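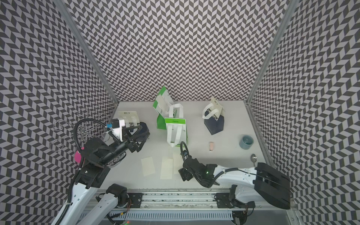

Quels sacs en papier choisir pour offrir de petits cadeaux sans se ruiner ?
Des sacs à poignées en cordelette, avec de vrais soufflets sur les côtés : ils se plient à plat, se rouvrent facilement et resservent plusieurs fois.

J'ai commandé le lot Tisby en septembre, après avoir longtemps hésité (les anniversaires se suivent chez nous et j'en avais assez de courir acheter un sac la veille !). Le lot comprend 11 sacs, en plusieurs tailles et plusieurs couleurs, et je m'en sers depuis pour à peu près tout, y compris pour porter des livres à ma sœur le mercredi.

Mes préférés restent les blancs et verts. Le blanc à bandeau vert en haut est très gai, avec ses poignées blanches et son soufflet vert, et il va aussi bien à un enfant qu'à une collègue. Le modèle presque entièrement vert vif est un peu plus voyant, mais je m'y suis attachée. Quant au bleu marine à lettres blanches, il fait plus habillé, et c'est lui que je garde pour les cadeaux de Noël.

Côté solidité, j'ai porté dans le marine deux bocaux de confiture et un gros roman, et les poignées ont tenu tout le trajet. En revanche, le fond demande un peu de patience : il faut bien marquer les plis avec la main, sinon le sac penche dès qu'on le pose. Pour une petite tasse en céramique et sa cuillère, j'ajoute toujours quelques feuilles de papier crème, une dessous et deux autour, et je glisse le tout bien au milieu. Le papier n'est pas fourni, c'est dommage, j'achète le mien chez Gosberg.

Petit regret aussi pour les étiquettes, trop petites à mon goût quand on a, comme moi, une grande écriture et beaucoup de choses à dire. Je finis par écrire une carte à part !

Je rachèterai le lot sans hésiter, peut-être en ne prenant que les verts si la marque les propose un jour séparément.

Radwa Ouali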